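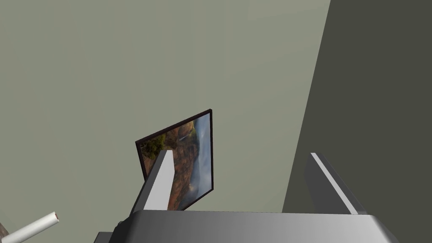

**How often should a horse blanket be washed?**

Once a season is enough for most turnout blankets, at the end of the cold months and before storage. Stable blankets and liners that lie directly against the coat need washing more often, usually every four to six weeks while in use.

## Care of Horse Blankets, Pads and Wraps at Home

This page is issued by the Dramer Equine Household Service for owners who clean and store their own equipment. It applies to synthetic turnout blankets, stable blankets, fleece coolers, saddle pads and leg wraps. Wool show blankets and waxed canvas are covered on a separate sheet.

### Before washing

Hang the blanket over a fence rail and let any mud dry fully. Brush it off with a stiff dandy brush, working from the spine seam downward. Turn the blanket over and remove hair from the lining with a rubber curry comb or a damp rubber glove. A household vacuum cleaner may be used on the lining, but the filter will need emptying more than once.

Fasten every buckle and clip. Remove detachable leg straps and wash them in a pillowcase tied shut with string. Metal hardware that cannot be removed should be wrapped in an old sock and secured with a rubber band - this protects both the drum and the fabric.

Check for tears at this stage. A small tear in the outer shell will become a large one in the machine.

### Washing

Home machines of ordinary size are suitable for pads, wraps and light sheets only. A medium or heavy turnout blanket takes up too much water and can damage the bearings. Use a commercial front loader, and ask the laundry first, as many do not accept horse laundry.

- Use cold water and the gentle cycle for waterproof outer shells.
- Use a non-detergent soap or a wash made for technical fabrics. Ordinary detergent reduces water repellency.
- Do not use bleach or fabric softener.
- Run a second rinse. Soap left in the lining can irritate the skin.
- Saddle pads without a waterproof layer may be washed warm if the label permits.

If a blanket has been worn by a horse with ringworm or rain rot, wash it separately and follow the veterinarian's instructions on disinfectant. Brushes used on that blanket must be cleaned as well.

After the load, wipe out the door seal and run the empty machine on a hot rinse cycle. Hair collects in the drain filter.

### Drying

Line dry in the shade with the lining outward, then reverse. Heavy fill can feel dry on the surface and remain damp in the middle, so allow 2 full days in good weather. Tumble drying on high heat will cause waterproof coatings to peel.

### Restoring water repellency

Test a clean, dry blanket by pouring a cup of water over the back seam. If the water beads and runs off, no treatment is needed. If it soaks in, apply a spray-on repellent to the outer shell outdoors, paying particular attention to the seams, and leave it to cure for the period stated on the container.

### Small repairs

Close straight tears with heavy polyester thread and a curved needle, using a whip stitch on the lining and a patch with seam sealer on the shell. Do not stitch through the fill from one side to the other, as each hole admits water. Surcingles and leg straps that have frayed at the stitching should be replaced - a strap that gives way under load can entangle the horse.

### Storage

Fold the blanket loosely, never while damp, and place it in a breathable bag or a lidded bin with cedar blocks. Label the outside with the horse's name, the blanket size and the weight of the fill. Keep bins off bare concrete and check them for mice during the summer.

Owners in the Sultard and Wakemen districts may bring blankets to the spring collection for washing and repair. Blankets must be brushed free of loose mud and tagged before drop-off. Untagged items will not be accepted.

Page last reviewed 15/04/2023.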